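# Give the Good Sheets to the Guests, and Then Give Them to Yourself

I have slept in a lot of other people's spare rooms, and I want to make a case for the plain old linen cupboard. I mean a real one, with a door and shelves and too many things in it. New apartments don't have them. The floor plans I was shown in Wirnville last August had a wine fridge, a place to charge a bike and a closet the width of a broom, and when I asked where the bedding went, the agent pointed under the bed.

Under the bed! I grew up in Dillum, in a narrow house with one bathroom, and the cupboard on the landing was the best place in it. It backed onto the hot water tank, so everything that came out was warm. There were blankets on the bottom, then towels, then sheets, and on the top shelf the things we never used and always knew about: a christening shawl, two tablecloths from the Gebreyes department store still in their tissue, and a quilt with one corner chewed by a dog who died before I was born. I knew that quilt better than I knew some of my cousins.

What I love about a cupboard like that is how much it lets a house do. A cousin turns up at eleven at night and there's a bed in ten minutes. The washing machine breaks and you can wait a week for the repair. Somebody small is sick at 2 a.m. (if you've had children you know this one) and you reach in without turning on the light and there is a clean sheet, and another one behind it for when it happens again at four. A household with exactly one set per bed can't do any of this. It runs fine right up to the first bad night.

## The trouble with owning less

I've read the decluttering books and I enjoyed them, and I gave away 18 bags of stuff one winter and felt wonderful. But I think the advice goes wrong when it gets to cloth. A spare blender takes up half a counter and does what the first blender does. A spare blanket folds flat, lasts thirty years and can be a curtain, a picnic, a fort, a dust sheet or a draft stopper before it goes back to being a blanket. I can't think of another thing in the house with that kind of range.

And old cloth is so much nicer than new cloth. The sheets I reach for first are the ones that have been washed thin, and the ones I bought last year are still waiting to get good. You can't speed that up and you can't buy it, though the Stevent catalog has a page of "pre-softened" sets that would very much like you to try. You have to own the thing for a long time and keep using it - and to do that you need somewhere to keep it.

People tell me they don't have the space. Some of them really don't, and I'm not going to argue with someone living in a single room. But plenty of us have found space for a second television. One tall shelf with a curtain across it would hold everything I've talked about so far, shawl included.

## Folding, badly

I fold on the bed, on top of whatever cover is already there, and I'm slow at it and I don't mind. Big pieces never come out square for me. I spread them, smooth them once with my forearm, and take whatever shape I get. 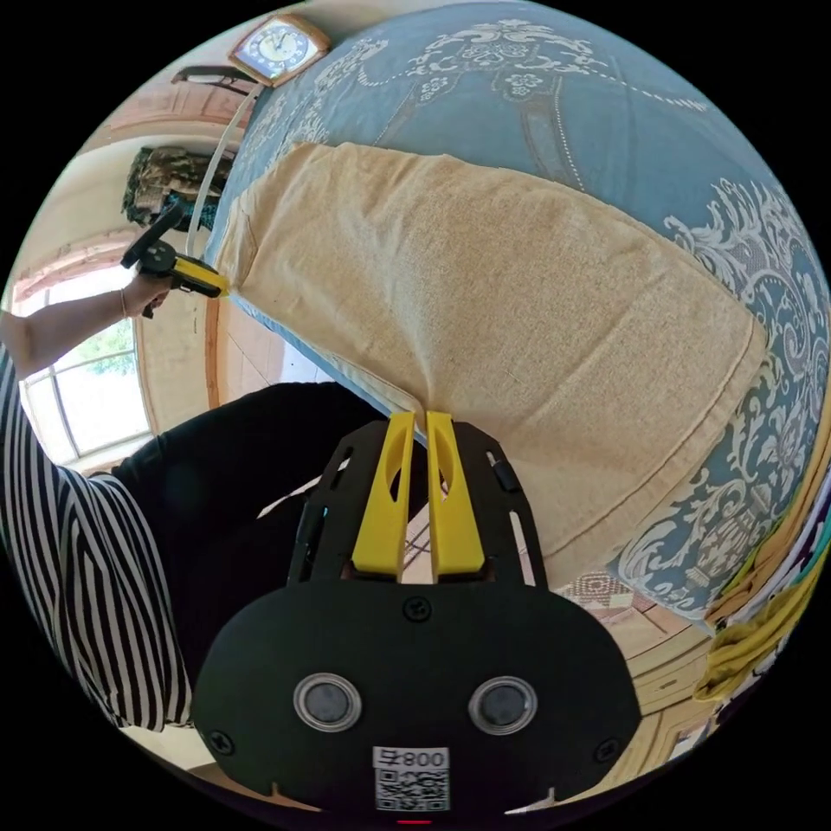
## What I'd ask for

If you design homes, please put the cupboard back. Draw it near the bedrooms, make the shelves deep enough for a folded double blanket, and leave a gap under the door so the air can move. I would trade the wine fridge for it today and throw in the bike charger.

If you already have one, use the top shelf. My family saved those two tablecloths for an occasion that never seemed grand enough, and when we finally opened the tissue the folds had gone yellow and wouldn't wash out. We put one on the table anyway, creases and all, and ate soup on it. I've had it out most Sundays since, and it's finally getting soft.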